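Hekance Round Mesh Wastebasket, two months in

I did not plan to have opinions about a wastebasket. Then the old one, a plastic tub I'd owned since college, cracked down the side, and I ordered the Hekance in bright blue because the gray was out of stock and I'm easily led.

It holds what a wastebasket should hold, provided you don't snack the way this household does. Chip bags are the enemy. You crumple one, drop it in, and it slowly opens back up like a flower until the whole thing looks full. Small cardboard boxes are nearly as bad if you won't flatten them, and I won't.

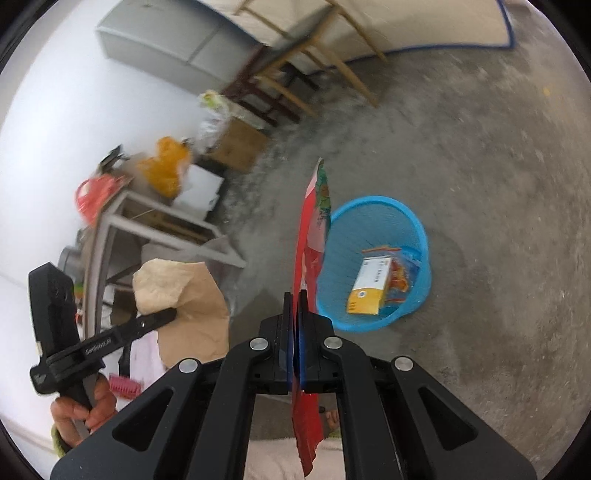

The mesh sides are a mixed blessing. They let air through, so the thing never gets that sour bin smell, but they also display your week's diet to anyone who walks in. My sister-in-law Karlijn now reads mine on arrival — silently, with her eyebrows. Crumbs and pencil shavings are another matter, and if you sharpen anything over it you'll want a liner. The Willems liners I tried were too narrow and slid down at the first banana peel. A plain grocery bag does better and costs nothing.

On concrete it scrapes a little when you nudge it with your foot. On a rug it's silent. The color hasn't faded, and I've stopped wishing it were gray.

The store page shows more than 200 reviews, most of them five stars. I'd give it four. Get the bigger size if you live with teenagers.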